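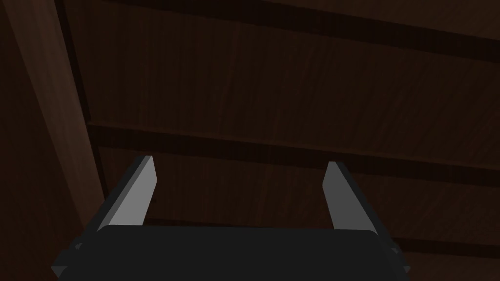 Carness was superb on Saturday, Beathag! Two Wrynecks along the wall by first light, then a Barred Warbler that sat right out for us - my first since January's list reset. Dralside is still worth a look if the wind holds, and I'd love the new hide there to have a ceiling like this one, long boards and three dark beams. Swallows would be in by May. Roughly 200 Redwings came over while we had our coffee. Anyone up for Losen next?

Maarja

Beathag Tosh wrote:
> Anything at Carness after the easterlies? I can get out for 3 hours
> at most and don't want to pick the wrong end.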